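Print this page | E-mail this to a friend

Plornero 6 review: a planner that mostly plans

Alun Griffiths
Friday, October 2, 2026

Short version for people with a demo on Monday. Good planner, decent tooling, docs are a mess. Buy it if your robot opens things. Skip it if your robot just drives around.

Longer version. Plornero is motion planning and whole-body control in one package. You give it a robot model, a scene and a task written in their little task language, and it gives you back joint trajectories and a controller to run them. Version 6 adds what they call contact regions. You mark a surface on an object as grabbable and the planner works out where to put the fingers. That was the reason I upgraded from 5. I've been using Matham for two years before that and was sick of hand-placing grasp poses.

Install took a morning. Should be an hour. The license daemon wants a port that our logging already uses, and the error message says "scene not ready", so I spent most of that morning looking at the scene. Change the port in the config file and not in the settings window, the settings window doesn't save it.

Test job was a fridge. Doors are where planners fall over, in my experience. Arc motion, a hinge you only half know the position of, and a body that has to shift its weight while the hand stays put on something. 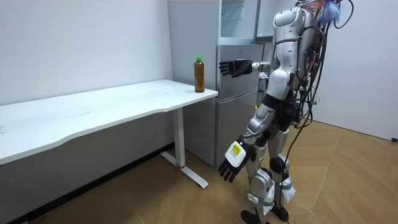

First thing I noticed is the reach is calm. Matham likes to swing the elbow out wide and then tuck it back in, which next to a desk is a bad habit. Plornero keeps the arm level and lets the torso do the small corrections. There's a cost weight for this called posture_keep, default is fine, leave it alone.

Planning times. The old version took 43 seconds for a door pull on my workstation, same scene file. Version 6 does it in 6. Didn't believe it, cleared the cache, ran it again, same. Replanning in the middle of a motion is slower than I'd like, and if the perception feed hiccups it throws out the whole plan and starts from zero. There should be a way to keep the good half. If there is I couldnt find it.

Perception is a plug-in. You can bring your own or use theirs, Cisneros, which costs extra. I tried it on the trial key. Very good on handles and edges. Bad on shiny metal. Reflections came through as bumps in the surface and the planner dutifully steered around bumps that weren't there. Turning the depth confidence cutoff up to 50 got rid of most of it, at the price of a few holes in the mesh. Holes are OK. Planner treats a hole as unknown and stays away from it.

Then the close-in stuff. Head camera view goes straight into the debugger and you can scrub the plan against it, joint by joint. Best part of the package for me. I found a bad wrist offset in ten minutes that I'd been blaming on calibration since spring.

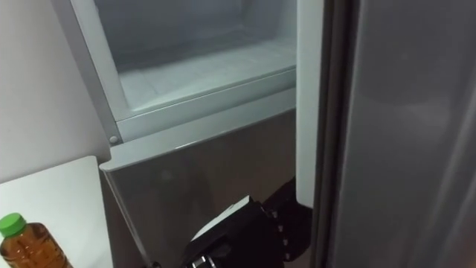

Upper compartment open, gripper down by the silver drawer front.

Worth knowing about the debugger: the timeline eats memory. Over 30 minutes of recorded run and it starts to stutter, so cut your logs short. Export works, but only to their own format. There's a converter for Zundum users and it did the job on my files, apart from force data, which it drops without a warning. Check your force channels before you delete the originals. I did not.

The task language I've gone back and forth on. Reads nicely. "hold edge, pull along hinge, stop at limit" is close to what you really type. But nested tasks get ugly fast and the line numbers in the errors are off by one. Every time.

Support answered same day, twice, and third time took a week. They say the mid-motion replanning gets fixed in the November update. We'll see.

Good: speed, contact regions, debugger, arm posture
Bad: docs, license daemon, replanning, shiny stuff
Missing: two-handed tasks where both hands are on the same object. It's in the menu but grayed out.

Would I go back to Matham? No. Would I pay for Cisneros on top? Not at full price, and not for a kitchen full of steel. Four out of five, and I'll redo teh score after the update if replanning holds up.

E-mail this to a friend | Print this page

This site uses cookies to remember your settings. By continuing to browse you agree to our use of cookies.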